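Sorting Packets at the Groststead Workshop

Posted February 21, 2019

The robotics club at Groststead meets in a room with a concrete floor and one table that gets most of the attention. It has two robot arms on it, and the club's project this year is to have them sort small packets into trays. The club has 9 members, all students, and they have been at it since January. We talked with the member who runs the practice sessions and with the club's advisor, who teaches shop during the day.

The project is called Rirneder. The student said the name came from a typo in the first file anyone saved and was never changed.

"We wanted something flat and light," the student said. "Blocks are easy. Everybody does blocks. A packet slides when you touch it, and if you come down a little off, the finger pushes it away from you. Then it's under another packet and you have a different problem."

The work is slow. A member guides the arms through a pickup, the computer records it, and the recording goes into a folder with all the others. As of last week the folder held 3,435 recordings. Of those, 662 were marked as bad and set aside. The student went through all of the bad ones over two weekends.

"Most of them are the same mistake," the student said. "The fingers close too early. You think you're lower than you are. When I watched them one after another I could see who was driving just from the way the arm hesitated." 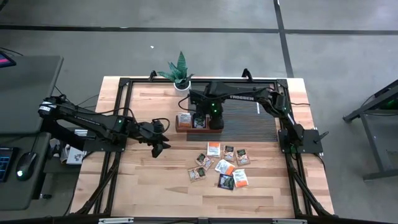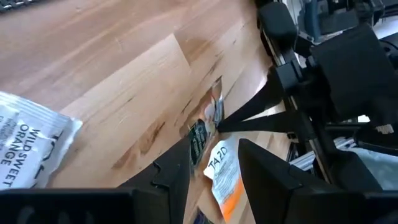
The advisor said the club argued for a while over how much to put on the table at once. One group wanted a single packet in a marked spot. The other group wanted a loose pile from the beginning.

"I stayed out of it," the advisor said. "They tried one packet first and got good numbers, and then they added more and the numbers went away. So they had to start recording again. I think they needed to see that for themselves."

The club does not take overlapping packets apart with both arms yet. The plan is to have one arm hold the lower packet still while the other lifts the top one. The student has tried it by hand control and said it takes up to four attempts.

"You're watching two things at once and you only have one pair of eyes," the student said. "The wrist view helps. From across the table you can't tell if there's a gap under the finger."

Money comes from a small grant through Bustamante, a local packaging company, and from a car wash that brought in $559. The car wash money went to spare cables and a second box of gripper pads.

The club will take the project to the Lurkuvico student meet in the spring. Teams there get ten minutes at a table and have to use objects handed to them by the judges. The advisor expects trouble with that part.

"They know their own packets very well by now," the advisor said. "I've told them to bring in things from home and practice on those. A couple of them have."

Asked what the club would work on next, the student said the trays. At the moment a packet counts as sorted if it lands anywhere inside the right one. The student wants them standing up in a row, all facing the same way, and has started a separate folder for those recordings.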